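Folding, again

12/05/2021

I have now read or watched my way through more folding advice than any grown person should, and I remain unconvinced. Every method promises the same thing. You fold it their way once and your drawers stay neat forever. My drawers have heard this before.

What set me off this time was the Plaltex folding board, which my cousin swears by and mailed to me without asking. It is a hinged sheet of plastic. You lay a shirt on it, flip the left side, flip the right side, flip the bottom, and you get a rectangle. Fine. I did get a rectangle. I also got one from the next shirt, folded on the bed with my hands, in less time than it took to find the board under the shirts.

The leaflet says it saves 98 hours a year. I would like to meet the person who spends 98 hours a year folding shirts to begin with.

What the board is good at

T-shirts in one size. If you work in a store, or if everyone in your house wears the same plain cotton tee, go ahead and buy one. Dish towels also come out well, but a dish towel is already a rectangle and needs very little help from anybody.

What it is bad at

Anything soft with gathers in it. Fitted sheets, obviously. Anything with a hood. And pajamas, worst of all, because the fabric slides around on the plastic and by the second flip the sleeve is somewhere else.

Jennylyn Manalo, who I used to share a laundry room with back on Belmonte, told me to stop folding that stuff and roll it. I was doubtful about that too. Rolling sounds like what you say when you have given up. But I tried it in October and I have to admit the rolls hold together better than my folds did, as long as you smooth the thing out first and bring the cuffs in before you start. Skip the smoothing and you have a wad.

Buttons are my one complaint. They end up on the inside of the roll and leave a little dent in the cloth. I now turn the buttoned part to the outside, and that mostly fixes it.

Pink is still pink after all those washes, I'll give it that. The pale shapes on it look like bows to me, though I've been told they are crosses.

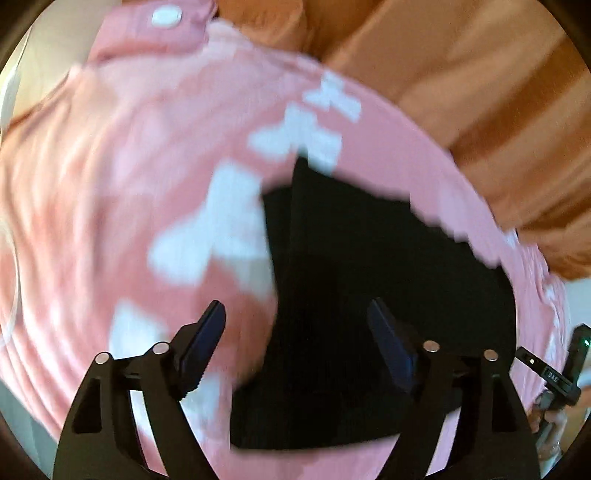

Where I ended up

Shirts get folded by hand, soft things get rolled, and the board is behind the dryer. I'll give the rolling until the drawer needs redoing, which on past form is 9 days. My cousin has already asked how I like the board and I said it was very flat.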